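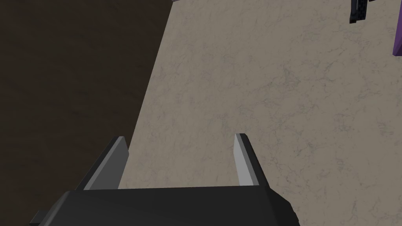
Stamatia Karamanlidis
Simulation test lead, Hatari kitchen scenes

Sunday, late morning

Read the new house rules for sim episodes again before starting. Still not convinced. Rule 4 says the wrist view must show "a clear working area" at the start. Clear of what? Bare marble between open fingers passes, and it passes with a purple thing mostly out of view on the right and something black hanging in at the top. I'd have flagged both. The checker only looks at the gap between the fingers.

Niamh wants the rule kept because it's easy to automate. Fine, but easy to automate is how we ended up with 1,177 episodes marked compliant and 571 that Chih-ming had to open by hand anyway.

Rule 7, the idle view. The text says an empty gripper may face any fixed surface as long as the surface is "identifiable." Tried to apply it to the view below. Tiled wall on the left, brown wood surface on the right, fingers open toward where they meet. I can name both. Could I say which wall of the kitchen, from this alone? No. Li-hua says that's a pose log question and doesn't belong in a rule about images. She may be right, but then the rule should say so.

Also: the octagon and diamond pattern repeats so much that I don't trust any position check made from it. Want to see someone prove me wrong before we sign off.
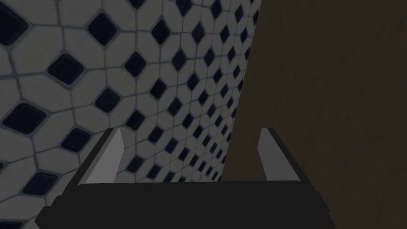
To do before the review

Rewrite rule 4 so it covers the whole view. Ask Yi-chun where the 80 percent pass mark came from; it's in the Dendach draft with no source. Leave rule 7 open. Two reviewers per episode until the checker is fixed, and I don't count as both.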